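Getting the fridge task to behave

So April was supposed to be the month I finished the simulated kitchen, and most of it went on one refrigerator. I'm setting up a virtual copy of our two-armed robot (we call it Maso) so we can try things out before anybody risks a real gripper on a real door.

The first thing I looked after was the home pose. Maso kept starting too far forward, so the left arm would clip the door on the way up and the whole run went sideways. I moved the base back, saved the pose again, and reset. Better! Then the lettuce started sinking into the shelf. Lilibeth Tolentino took one look at my collision settings and said the lettuce was fine, the shelf was the mess, and of course she was right.
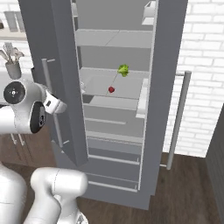 After that it was door hinges. I had the damping set at 2, left over from a cabinet I did earlier, and the doors swung like they were made of paper. I crept it up a bit at a time, running the pull over and over, and I'm fairly happy now. Last batch was 1,000 resets overnight, and 87 of them ended with the gripper slipping off the handle. I think that's finger friction, but Everaldo Meireles is betting on the wrist angle. I'm trying his fix first, mostly so I can go get lunch.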